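Zeter hand-held gripper kit: my review after most of February

Okay, so a few people on the Tumgate board asked me to write this up properly after I kept dropping little comments about it in other threads. I've been using the Zeter kit (the pair, with the head unit) since early February and I have opinions. Mostly good ones!

Quick background if you haven't run into these. You hold one gripper in each hand, you squeeze, the jaws close, and everything you do gets recorded so an arm can learn to do the same chore later. No arm needed while you're recording, and that was the whole appeal for me, because I do not have arm money. We were after cloth tasks. Folding, stacking, wiping down a table, that kind of thing.

I bought mine through Jaidee, who had it for 1,008 dollars with the carrying case. Shipping was quick and everything was in there. The setup booklet is thin and the section on pairing is out of order (do page five before page four, trust me), but Natalina Bianchini has posted a much better walkthrough on the board and I'd just go straight to hers.

The feel in the hand is really nice. I was expecting something toy-like and it isn't. The curved fingers have enough give that you can pinch one layer of a thin towel without dragging the one underneath, at least once you've practiced a bit. My first evening was a disaster, I'll admit. I kept trying to use them like tongs, when what you want is to come in low and let the fingertips slide under the edge. After a couple of sessions my hands just sort of got it.

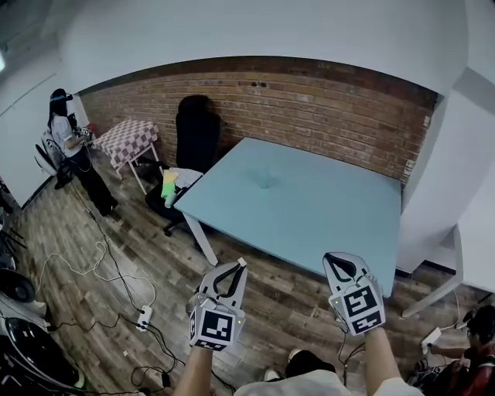 The weight is where I start to grumble. For the first half hour you don't notice it, and then you really notice it, right at the base of the thumb. Kulap Pongsiri has smaller hands than me and she was done after 20 minutes unless she rested her elbows on something. A thinner grip would help a lot. Zeter sells a foam sleeve, which I tried, and it made things worse (sweaty!).

Then there are the cables. I know the wired version is cheaper and never runs out of charge in the middle of a fold, and I'd still choose it again, but you need to plan your room. Leave yourself lots of slack, and get a longer lead than the one in the box. I stepped on mine twice in one afternoon and the second time it popped right out and I lost the take.

As for results, we kept 368 takes from the month and threw out 128, mostly for dropped tracking when one hand crossed in front of the other. That's a bigger pile of rejects than I'd like. The February software update helped with the crossing problem. It also moved the delete button next to the save button, and whoever did that owes me an apology and one very good towel fold.

Support has been decent. I wrote in about a sticky trigger on the right one, and Vangelis Liapis wrote back the same day with a fix that involved a cotton swab and a lot of patience. Still working fine as I type this.

I did borrow the Treltside pair for a weekend to compare. Lighter, no question, and the trigger is smoother, but the fingers are stiffer and it kept grabbing two layers of cloth when I wanted one. If you're doing cups and boxes, I'd look at Treltside first. For anything soft I'd stay with the Zeter.

So it's a 4 out of 5 from me. I'd knock the price down a little and put a longer cable in the box. Jaidee told me their sale price is good until 1st March, so if you've been on the fence, go look now. And if anyone has found a grip wrap that doesn't turn into a sponge, please post it below, Kulap and I would both love to know.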